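10월, 밤 11시 조금 넘어서

저녁 먹고 바로 시작했는데 이제야 앉았다. 오늘 한 일은 식탁 주변 소모품 정리. 지난달에 주방 수납을 통째로 비운 뒤로 작은 물건들이 갈 곳 없이 떠돌고 있었고, 그중 절반은 식탁 위에 올라와 있었다. 이런 건 미루면 계속 그 상태로 남는다. 기록해 둬야 다음에 같은 계산을 반복하지 않으므로 적는다.

먼저 서랍. 식탁 옆 3단 서랍의 맨 위 칸 안쪽 높이를 다시 쟀다. 예전 메모에는 95mm라고 되어 있었는데 레일 걸림 부분을 빼면 실제로 쓸 수 있는 높이는 그보다 작다. 세워서 넣으려던 용기들이 전부 걸린 이유가 이것이었다. 윗면 기준이 아니라 레일 하단 기준으로 재야 한다. 메모를 고쳐 적었다.

폭은 문제가 없다. Gritarley 칸막이를 세로로 두 장 끼우면 칸이 세 개 나오고, 제일 넓은 칸이 205mm다. 여기에는 냅킨과 랩, 지퍼백을 눕혀서 넣었다. 나머지 두 칸은 건전지와 고무줄, 병따개류. 칸막이 끝의 고정 돌기가 헐거워서 서랍을 세게 닫으면 5mm 정도씩 밀린다. 양면테이프를 15mm 길이로 잘라 양 끝에 붙였더니 멈췄다. 떼어낼 때 자국이 남을지는 모르겠다. 서랍 바닥이 도장면이라 조금 신경이 쓰인다.

저울도 꺼낸 김에 흰 수납함의 적재 무게를 확인했다. 한 손으로 들어 옮기는 물건이라 1kg을 넘기지 않는 것을 기준으로 잡았다. 처음 담은 상태에서는 한참 넘었고, 소금 봉지와 유리 양념병을 뺀 뒤 991g이 나왔다. 통 자체 무게를 포함한 값이다. 여유가 거의 없으니 여기에 뭘 더 넣으려면 하나를 빼야 한다.
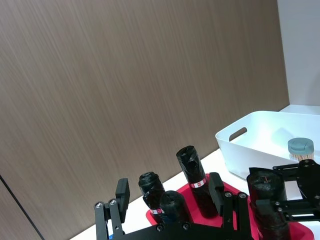

키 큰 용기를 어디에 둘지가 오늘의 실질적인 문제였다. 서랍은 높이 때문에 안 되고, 상부장은 자주 쓰는 물건을 넣기에 너무 멀다. 결국 식탁 위에 두되 수납함과 쟁반으로 영역을 나누는 쪽으로 정했다. 이쑤시개는 회녹색 뚜껑이 달린 투명한 원통에 담긴 그대로 흰 수납함 오른쪽 끝에 세웠다. 뚜껑을 열지 않아도 남은 양이 보이는 용기는 이런 데서 편하다. 수납함 짧은 면에 손잡이 구멍이 있으니 그쪽을 왼쪽으로 돌려 두었다. 검은 비닐인지 테이프인지로 감싼 원통 세 개는 빨간 쟁반 위에 따로 세웠다. 높이가 제각각이고 표면이 울퉁불퉁해서 서로 붙여 놓으면 자리만 더 차지한다. 제일 높은 것은 뒤로, 낮고 넓은 것은 앞으로. 쟁반에 테두리가 올라와 있어 통째로 밀어도 밖으로 미끄러질 걱정은 덜하다.

벽 쪽도 잠깐 봤다. 식탁 뒤가 나뭇결 패널이고 오른쪽부터는 그냥 흰 벽인데, 수납함을 흰 벽 쪽에 두고 나면 패널 앞은 비워 두는 편이 닦기 쉽다. 패널 이음매에 먼지가 낀다. 마른 솔로 한 번 훑고 물기를 꼭 짠 천으로 마무리했다. 세제는 쓰지 않았다. 예전에 Jumer 중성세제를 희석해서 써 봤는데 결 방향으로 얼룩이 남아서 두 번 더 닦아야 했다. 희석 비율이 진했던 것 같지만 다시 실험할 생각은 없다.

라벨은 아직이다. Begay 라벨기 테이프가 12mm짜리밖에 없는데 수납함 면에 붙이기에는 글자가 작다. 18mm 테이프가 들어가는 기종인지 설명서를 찾아봤으나 설명서가 없다. 본체 뒷면 표기로는 최대 폭이 나오지 않는다. 당분간 종이에 써서 붙이는 걸로. 수납함 표면이 매끈해서 종이테이프가 오래 버틸지는 지켜봐야 한다.

Drivus 선반 건은 보류했다. 식탁 위에 2단 선반을 올리면 바닥 면적은 줄지만, 아래 단의 유효 높이가 제일 키 큰 원통보다 낮다. 상판 위치를 한 칸 올리면 들어가기는 하는데 그러면 위 단이 눈높이에 가까워져서 앉았을 때 답답하다. 장바구니에서 지우지는 않고 그대로 두었다. 다리 간격 수치가 상품 설명과 도면에서 서로 다른 것도 마음에 걸린다. 문의를 남겼고 답은 없다.

부산물: 유통기한 지난 향신료 한 봉지, 짝 없는 뚜껑, 용도를 알 수 없는 고무 패킹. 패킹은 버리려다가 봉투에 넣어 공구함으로 보냈다. 압력솥 것일 가능성이 있다. 뚜껑은 지름을 재서 메모해 두고 재활용 봉투에 넣었다.

내일 아침에 쓸 컵을 꺼내다가 서랍 칸막이가 또 밀리는지 확인할 것. 테이프가 버티면 아래 칸도 같은 방식으로 간다. 아래 칸은 레일 모양이 달라서 높이부터 다시 재야 한다. 줄자는 맨 위 칸 왼쪽에 넣어 두었다.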